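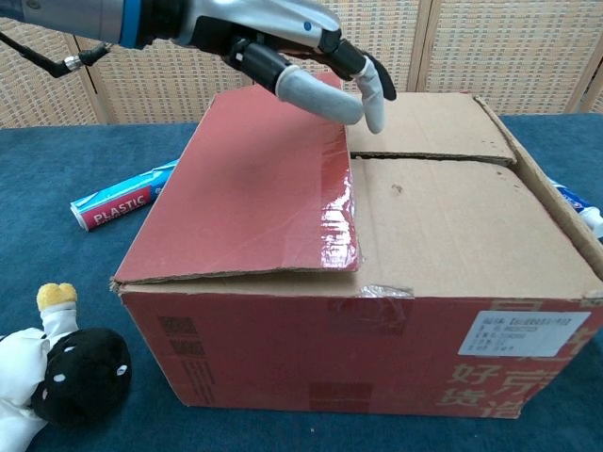

I have worked in returns at Sellosel for six years, and in all this time I never thought that opening a box is a difficult thing. You cut, you pull, you look inside. My mother asked me once on the telephone what I do all day, and I said "I open boxes", and she was quiet for a moment and then asked about the weather in Datham.

Since May we have the robot. It has two arms and two hands with fingers, and it is called Prelum, although most of us say only "he" or "the new one". Its job is the same as mine was, to open the flaps of a returned carton so that somebody can take out what is inside and decide if it goes back to the shelf. It does not cut the tape yet. We cut, it opens.

I want to write down how this is for us before I get used to it and forget.

The first thing is that it makes you look at your own hands. When I open a carton I put one finger under the flap and the rest follows. I don't decide it. The robot has to find the edge, and the edge is never the same. Some cartons have three layers of tape from three different journeys, and the glossy tape is the worst, even for me. Some flaps come up a little by themselves and others stay flat like they are painted on. In the first weeks I stood beside the table with my arms crossed and in my head I was saying "more left, more left", like my father when I learned to park.

The second thing is the numbers. In April, our last month without it, we opened 2,695 parcels with four people. In its first month the robot opened 1,053 and we did the rest. On the wall there is now a sheet with two columns, ours and its, and I don't like this sheet. I asked if it can hang in the office instead. It still hangs on the wall.

Then there is the question which everybody asks me, also my neighbour: will you lose your work? Until now we are still four. But what I do in the day is different. Before, I opened and checked, opened and checked, and the opening was the part where I could rest my head and talk. Now I cut the tape and then I mostly check. The checking is the part where you have to think, and it comes without a break. At three o'clock I am more tired than before, though my wrists are better. My wrists are much better, I must be fair. In winter I used to wear a bandage on the right one and now it lies in the drawer.

We also talk less. The table used to be for two persons, one on each long side, and I know a lot about Gudrun Haugland's garden from those years. Now Gudrun is at the scales on the other side of the hall and I hear about the garden only at lunch.

What helped me was the training. They sent us for two afternoons to Polishchuk, the company that looks after the machine, and I expected slides. There were some slides. But most of the time we showed them how we do it with difficult cartons, and they wrote it down. I was asked to open 70 boxes in one afternoon and to say aloud what I feel in my fingers. I had no words for it in English, and I think not in my own language either.

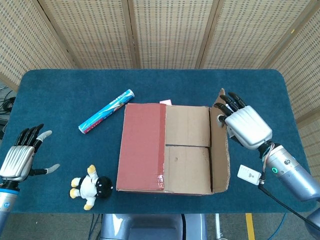 Sayaka Okabe read a draft of this and wrote back that I am too polite about the checking. In her opinion the company should give us ten minutes in each hour when we do something with the hands only, and if the machine saves so much time then there is time for that. She also wrote that she misses the opening, and that she did not expect to miss it.

I think she is right about the ten minutes. I have asked for a meeting and I will bring it there, together with the sheet on the wall. The plan for next month says 1,700 for the robot, so there will be again less cutting and talking and more checking.

Gudrun says the beans are coming well this year, by the way.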